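Kamaren Two-Arm Bench, Club Edition

Sold by Warka to schools and student teams. Notes by Ghazal Talebi, who runs our robotics club and was asked to be fair.

What you get

Two white arms on a shared black mounting plate, a gripper on each, and a camera at the wrist. The page used to promise "classroom ready in a lesson". Ours took 22 hours, so allow for that. You supply the platform, the walls and the clutter. 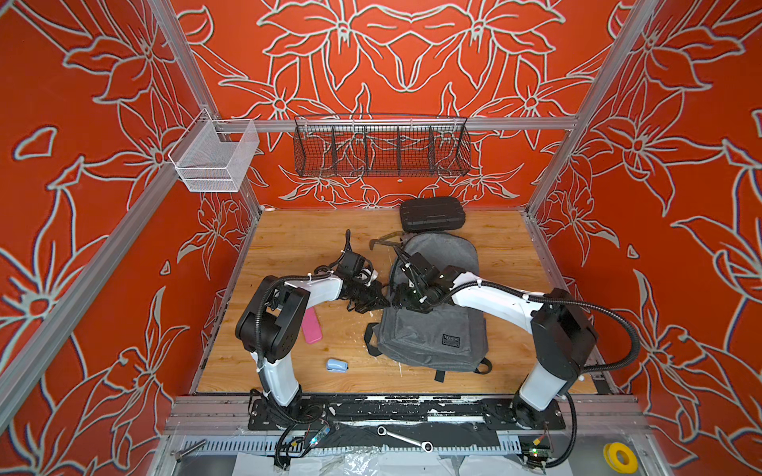
The backpack task

Students have to teach the arms to handle a soft bag among hard objects. Prunex, the makers of the practice software, suggest 72 demonstrations. We recorded 600 and I am still not convinced. Books and plumbing parts go down as distractors,
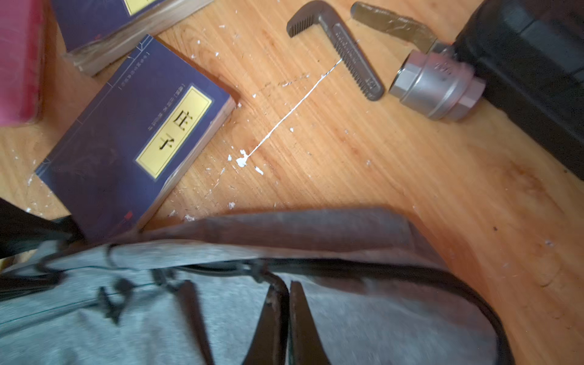 and the team moves them between runs, or says it does. Rigid things are the easy half. Cloth folds differently each time, and a policy that looks clever on one crease can be hopeless on the next. 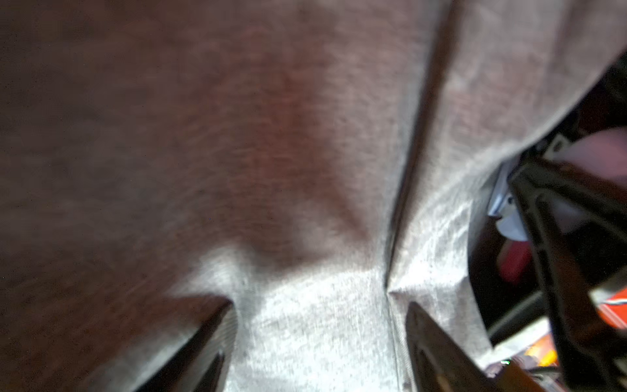 Wrist view: grey fabric between the gripper fingers

Speed and picture quality

The brochure says "smooth". Expect blur in the wrist view — plenty of it — and check your recordings before you train on them.

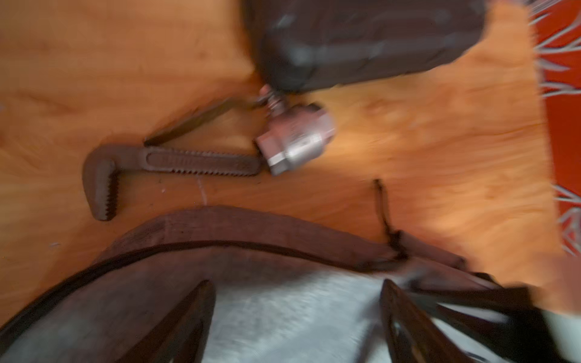
Wrist view: pipe wrench and valve, with motion blur

Worth buying?

For a club with 3 patient members, perhaps. The Farahani single arm is duller and easier to keep going. Spare fingers are sold separately.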